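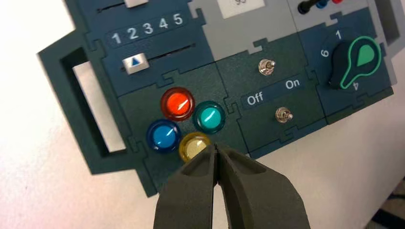

Yevhen reckons the numbers are wasted on this strip. Nobody sets a slider to 3, he told me, they shove it to one end and call it done. I said some of us were raised to stop at 2. He went off to find coffee and I have written it down as a difference of opinion.

Bench notes, controls box, April 26, 2026

Going over the Bollow box before it goes back to Horațiu. He wants to know which tiles are worth keeping and which are there out of habit.

Buttons. Four of them in a diamond: red-orange, blue, teal-green, yellow. I like the domes. Grigore D. says they look like boiled lollies and that someone's kid will try one. Noted under "risks", between sharp corners and Grigore D. My own grumble is the wording on the task card, which says "press the green one" when the whole box is more or less green. Change to "press the right-hand one" and then argue about whose right.

Sliders. Knob with the little blue pointer is staying. I can tell where it's set without putting my glasses on, so it beats the one on the old Husar box, which had a scratch for a pointer and a colour best described as regret.

Toggles. Small, silver, close to what you'd find on a proper amplifier, and everyone who walks past flicks them. I did 163 throws on one of them in March before I got bored, and learned mostly about my thumb. Teodor wants to do 1814 because that's what the old Gurkik sheet asks for. He is welcome to.

Tile joints. The jigsaw edges mean we can swap a section when somebody changes their mind, so weekly. Rounded tabs are kinder than the square ones we tried first. The square ones are in the drawer marked Tristis, where things go to be forgotten.

Handles. One at each short end. Fine for one person with two hands. Grigore D. carried it by one handle last time and we heard about his wrist for days.
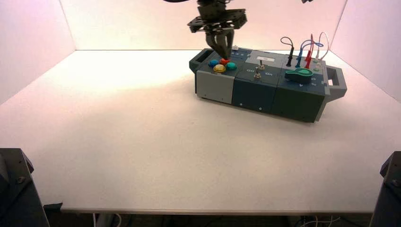

To do before it goes back

Reword task card (see above, whose right).
Ask Horațiu if the front panels are meant to be different colours. If yes, pretend I knew.
Wipe the table down, it's all specks again.
Find the 17 spare fasteners. Yevhen says he never had them.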